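Search this guide Go

Petition Guide, Section 4: Collecting Signatures
Sat 18 December, by the Astico desk

1. Print the Magesa form on one side only.
2. Each sheet holds 55 names. Write the sheet number at the top.

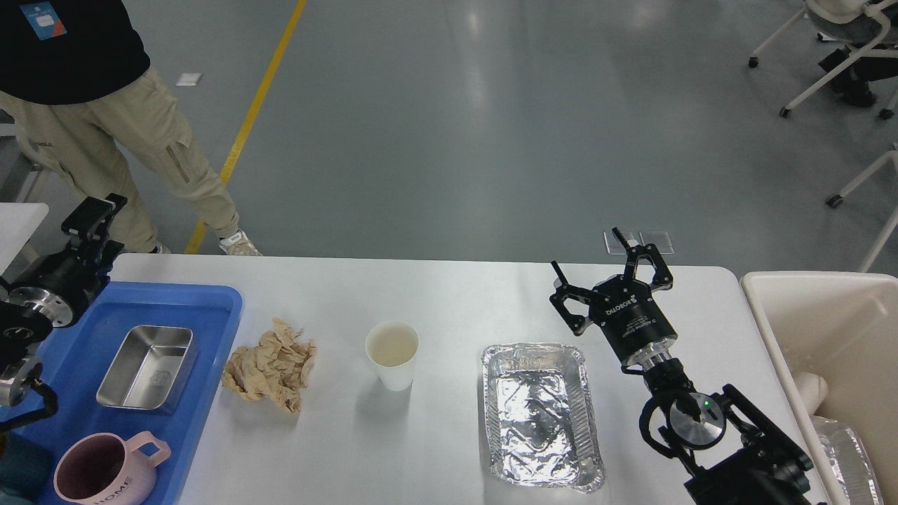
3. Bring at least 200 valid names to the council office.

Caution: do not correct a signer's address yourself.

Comments
Can Jolla residents sign also?
Yes, if they are on the voter list.
Thanks, we have 100 already.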